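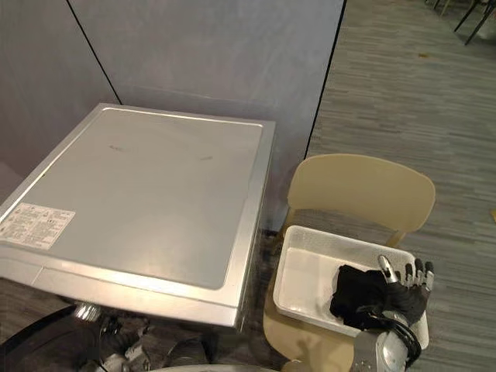
Washer Showroom Opens in Clindton

November 27, 2019

Girdale, the home appliance store on Meditcombe Road, has opened a showroom for washing machines on its second floor. The new room is carpeted and has chairs, and shoppers can look over a machine before ordering one.

Until now the store sold washers mostly from a catalog at the front counter. Customers had asked to see the machines first, the store said, and many wanted to know how high the lid or door sits and how far they would have to bend to load it. In April the store moved its lamp stock out of the upstairs room and began fitting it out. The work cost less than planned, though it ran past the summer because of a delay with the electrical wiring.

The room has 586 square feet of floor space. The store plans to carry 21 models over the winter, in both front-loading and top-loading types, and to change part of the selection in the spring. Prices start at $314, with delivery inside Clindton included. Customers outside town pay a separate fee based on distance.

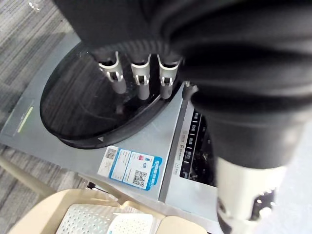 Energy labels will stay on the machines while they are on display. Staff will go over the figures on the label with anyone who asks, and will help with models that have control panels marked in Chinese. A printed sheet in English, showing what each button does, comes with those machines when they are sold.

None of the washers in the showroom is hooked up to water. Shoppers who want to see a cycle run can ask for a time at the Eren service shop across the street, where two machines are connected. The service shop also handles installation and repairs for Girdale.

Shoppers are asked to bring the width and depth of the space where the machine will go, along with the width of the narrowest doorway on the way in. The store said wrong measurements are the most common cause of returns. Stairs should be mentioned when the order is placed.

The first 500 customers to buy a washer from the new room will get free removal of their old one. The old machine must be drained and unplugged before the delivery crew arrives.

The showroom is open during regular store hours. It can be reached by the main stairs or by the elevator next to the parts counter. Parking is behind the building.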